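Cleletton Makers Board > Tables, benches & storage > Paper on the table, and what goes in the wire basket

Started by eulalia_r

eulalia_r
OK so two questions in one, sorry, typing this on a break.
We have the maple colored table with the rounded corners. People do glue, people do paint, table gets it. I want a big sheet of white paper over it all the time, swap it when its gross. Anybody doing this already? Does the paper slide?
Second thing. The long black mesh basket. Currently home to nothing. I want the roll boxes in there (foil, wrap, parchment, whatever comes in a long box) because they keep ending up on the floor under the sink.

sang_w
Paper yes. Did it for 2 winters at the Escobar street place. Tape the corners underneath or you'll be chasing it all night. Don't tape on top, pulls the finish.

halfpint
Why not a vinyl cloth? Wipe and done. Paper is a waste imo

sang_w
Vinyl sticks to hot glue. Ask me how many I went through.

halfpint
fine but you're still throwing out paper every week

eulalia_r
Not every week! Kids' night draws all over it anyway, might as well be used up both sides. I'd get the 60 foot roll and cut sheets off it. Juraj says he can get it cheap.

JurajJ
I said I could ASK. Gralach had rolls in February, no idea now. Will check.

severin.z
Size matters here. Sheet has to stop a bit short of the table or it hangs over and sleeves catch it. Leave a strip of wood showing. Also square it up, if one corner's off it bugs me the whole evening - personal problem I know.

tcaldeira
Set it up so we can stop guessing. Long box next to the basket for size.

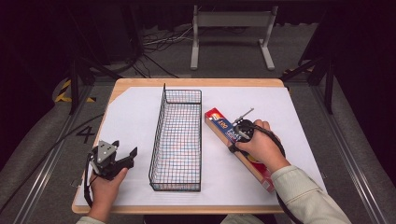 Cleletton Shared Workshop - Kitchen & Craft Table Group

tcaldeira
So, notes. Paper covers nearly everything, bit of bare wood along the edges like Severin wanted. One corner is angled, sorry Severin. Basket runs the long way down the middle. Box is on the right, the tan one with the red end.
My vote, basket stays on the table, boxes go in lengthwise. High end of the basket at the back so you reach in from the low side.

severin.z
The corner. Tiago. The corner

tcaldeira
I KNOW

halfpint
Basket in the middle of the table is a terrible spot. Where do people work?? You've got a thing the length of the table sitting right where the cutting mat goes.

tcaldeira
Its only there for the sizing. It'd go to the back edge.

halfpint
You literally just said "stays on the table"

tcaldeira
Back edge of the table. Which is on the table.

sang_w
I'd hang it. Two cup hooks under the shelf, done in 4 minutes. Mesh is easy to hang, just go through the grid.

eulalia_r
Would it hold though? A full roll is not light. And the wires are thin, I'd worry about them bending where the hook goes.

sang_w
Put a strip of wood across the inside and hook that. Spreads the load. I've got offcuts.

JurajJ
Has anyone measured. Box looks long to me. If it sticks out the low end it'll get knocked every time somebody walks by.

severin.z
Not measured, no. Somebody bring a tape. I'd do it but I'm away until 18th July.

halfpint
Also can we talk about crumbs. Mesh lets everything fall through onto the clean paper.

eulalia_r
That's a plus to me? Crumbs on paper, paper gets swapped, gone. Solid tray you have to wash.

halfpint
hm. ok that's fair

halfpint
Still say vinyl

Iditz_bench
New here, hi. We keep ours stood on end in a tall bin, saves a ton of room. Only thing is the rolls slide out the end flaps if the glue's gone. Bit of masking tape on the bottom flap.

eulalia_r
Oh I like that as a backup. We don't have a tall bin tho.

JurajJ
Update on the paper, they have it. Wider than the table, so it'll need trimming on one side. I can pick up one roll. If anyone wants their own say so by tonight, otherwise just the one. And before anybody asks, no, I'm not getting the 1000 foot one, where would it live

sang_w
One's plenty.

eulalia_r
One please, I'll pay you back. Plan for now: paper on, taped UNDER, basket to the back edge, boxes in it, see how it goes. Wycliffe bring the offcuts in case we hang it. And somebody fix Tiago's corner

tcaldeira
will bring scissors and a tape measure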